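Clerham Golf Forum > Rules and Handicapping > Preferred lies and score posting

gridline77
The committee at Likari left preferred lies in force on every fairway through May. The ninth is dry now and has been for two weeks. My reading is that scores still post normally, as the local rule permits placing within a club length. My index has dropped 3 strokes over that stretch and I don't trust it.

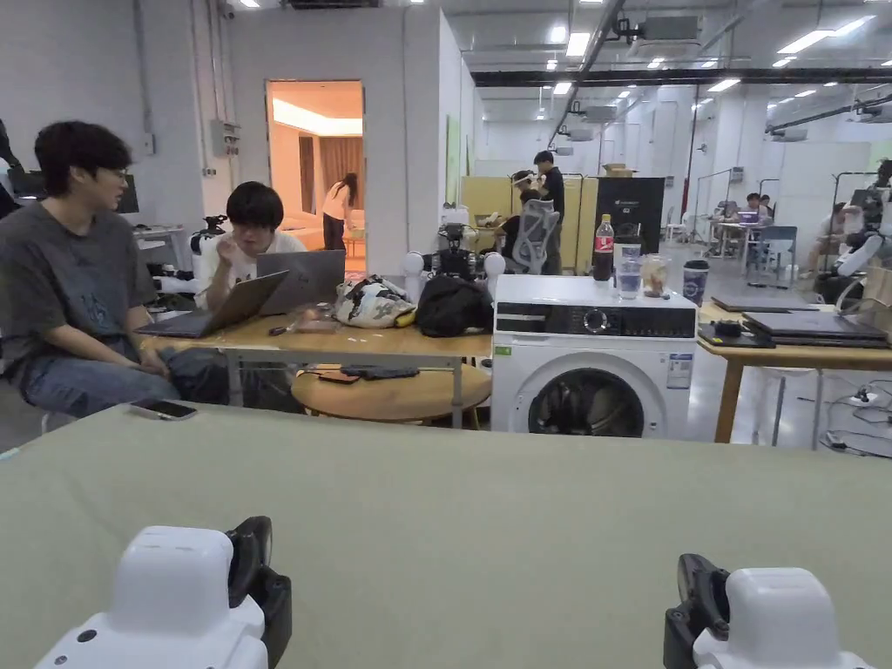 The other half of my question is the course rating. It assumes the ball played down. If every fairway lie is improved, the differential comes out low and nothing in the calculation corrects for it.

slowplay_dan
They post. Local rule in effect, acceptable score. The daily conditions adjustment picks up some of it if enough people play.

gridline77
Enough being the problem. We get nine cards on a good morning.

wedgefitter
I disagree that lies explain 3 strokes. From a tight, dry fairway, placing gains you very little. Look at your putting first. Did you change anything?

gridline77
New putter, a Grodex mallet. Putts per round are down by one at most. 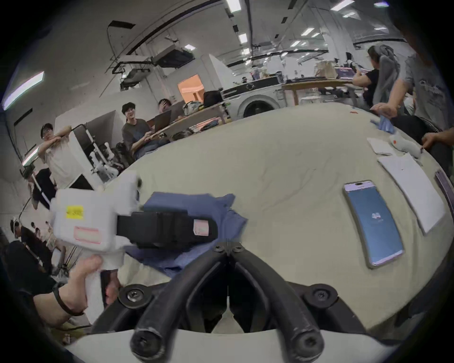 Teodoro Navarro
I kept handicap records at Dantas for several seasons. Two points. First, the rule should be withdrawn when the conditions that justified it end – leaving it up all month is poor practice. Second, the index averages your best eight of the last 20, so a short run of good cards moves it fast. It will come back slowly as those cards age out.

slowplay_dan
Agree on the second. On the first, if the low holes are still soft, they can limit it to those holes.

wedgefitter
Limiting it by hole causes more wrong drops than it prevents. All or none.

Teodoro Navarro
Marked holes on the scorecard worked for us. Players can read.
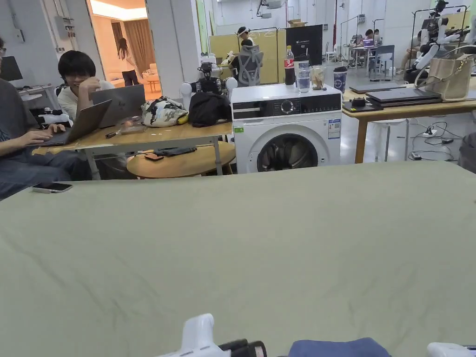 Two laptops, one table

gridline77
I've written to Rowena Lacson, who sets the local rules at Likari, and asked for an end date. Cards from 50 yards shorter tees are a separate matter and I'll start another thread.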